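Gallery > Rooms and Storage > The White Desk at Jedville

Our small study in Jedville was for a long time the place where everything was put down and never picked up again. In February we decided to give it one proper desk and to learn to use its drawers. On this page I collect what we have done, with a few words for anyone who is planning the same with an old room.

We chose white, with a broad flat top, because the room has only one window and a dark colour would make it heavy. The drawers on the left side are stacked one over another. The rule of the house is that each drawer has one kind of thing inside, and the top must be clear before supper.
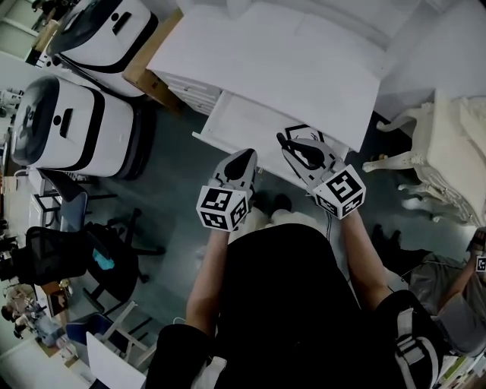 Aniela Kurek wrote to us that she would never start with the drawers. In her opinion you should first empty the boxes from the floor, otherwise the drawers fill up with whatever is nearest. She did her own room in Pillitz in this order and it took her 4 evenings.

I think she is partly right. We still have a cardboard box beside the desk, and it is my favourite place for papers that I do not want to decide about. For the deep drawer I bought dividers, 2 pieces, 450 mm long, and I had to trim them a little at the end. The grey ones were nicer, but the white do not show so much dust.

Wiesława Bielecka

Recent galleries
Hallway shelves in Clendale
A sewing corner under the stairs
Pantry jars and their labels
The Zalewska bookcase, repainted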